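2025-02-18, tidy-up task, simulated living room

Spent most of the morning on the sofa job again, and I want to get my thoughts down before they go stale. The question I keep coming back to is the one my family asks at every dinner: can it pick up after the kids yet? My answer today is a fond and slightly tired "sort of." With the Vurton settings we ran 233 tries at clearing toys off the seat cushions, and 78 of them ended with the toy in the bin. I was pleased with that, I'll admit, having seen what February looked like up to now.

The toy sword is the one I've grown attached to. It's long and thin, the handle doesn't give two fingers much to hold, and dark leather is a miserable thing to find edges against.
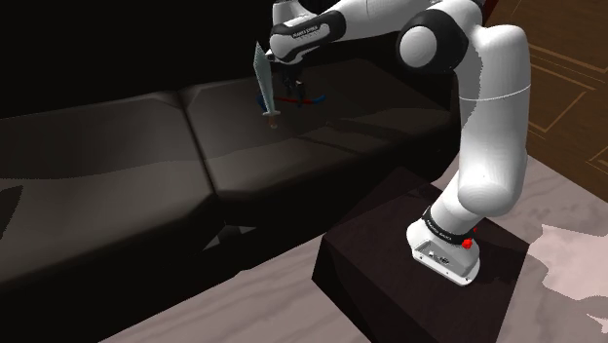 Getting hold of a toy is only the start of it, of course. A long toy swings wide when the wrist turns, and the planner still thinks of it as a little box around the fingers — so the tip goes wherever it likes. I tried the longer box from the Erevari branch for 16 runs and liked it very much, although planning got 4 seconds slower and I'd hate to sit on a sofa waiting for that.

Still to do: softer cushions (ours are far too stiff, any real couch would swallow half the toys), then the same runs with the lights turned down. If anybody picks this up before me, please leave the grip force alone, I've only just got it where I want it.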